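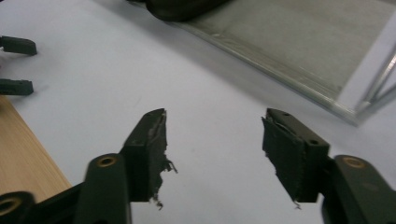

Hetanora will start selling its Kiani shoe rack in November, the first hallway product from the Clotley homeware firm. The rack has two shelves and is meant for flats and small houses where shoes end up in a heap by the front door. It has been on show in the firm's Holtville room, where the tables are kept plain, with a white top meeting light tan wood along a straight edge. Shop buyers have been going there to look at the rack and handle it before placing orders.

Posted in: Home & Storage, Company News
November | By the Hetanora press desk

The Kiani has a thin metal frame in silver and two grey mesh shelves, one above the other. It is 557 mm wide. The mesh lets grit drop through to the floor or to a mat underneath, and the shelves can be wiped with a damp cloth. There are no doors or drawers. The firm says it left these out after customers told it they stopped using cupboards that had to be opened every time they came in.

Work on the rack began with a postal survey of 768 Hetanora customers. They were asked where they take their shoes off, how many pairs are by the door on an ordinary weekday, and who puts them away. Most said they already owned some kind of shoe storage and did not use it. The usual complaints were that it was too deep for the hall, or that wet shoes could not go in it.

"People want to put a pair down with one hand while they are holding the shopping," said Pin-yu Lau, product manager at Hetanora. "We had an early version with a raised lip along the front and everyone caught their heels on it. We took the lip off."

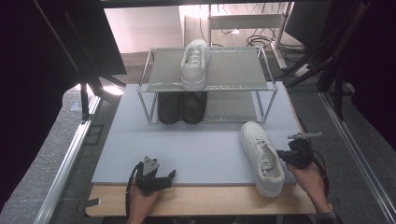
The firm suggests keeping everyday trainers on the top shelf, where they are easy to reach, and darker or smarter shoes below. Shoes can go in with the toes facing out, so that pairs are easy to pick out, or the other way round if the hall is narrow. Boots should stand beside the rack. The gap between the shelves is made for ordinary shoes and will not take anything that comes above the ankle.

Seven households in Clotley tried the rack at home over the summer. Two of them had young children, and one asked for a lower single shelf -- Hetanora is looking at this but has not set a date for it.

"The children's shoes went on the bottom and mostly stayed there," said Lau. "It is still a shoe rack. You have to use it."

The Kiani comes flat in a box with a printed sheet of instructions. It will be sold in nine independent homeware shops and through the Hetanora catalogue. Spare shelves can be ordered separately. Trade customers who would like to see the rack before ordering can visit the Holtville room by arrangement, mornings only. 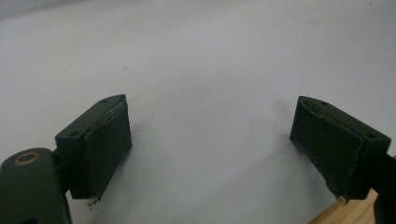 Plain white surface at Hetanora's Holtville room

Notes to editors
Hetanora makes storage and small furniture for the home and is based in Clotley. Price lists and measurements are available from the press desk -- please say whether you need the trade or the retail version.

Home | Products | Stockists | News | Contact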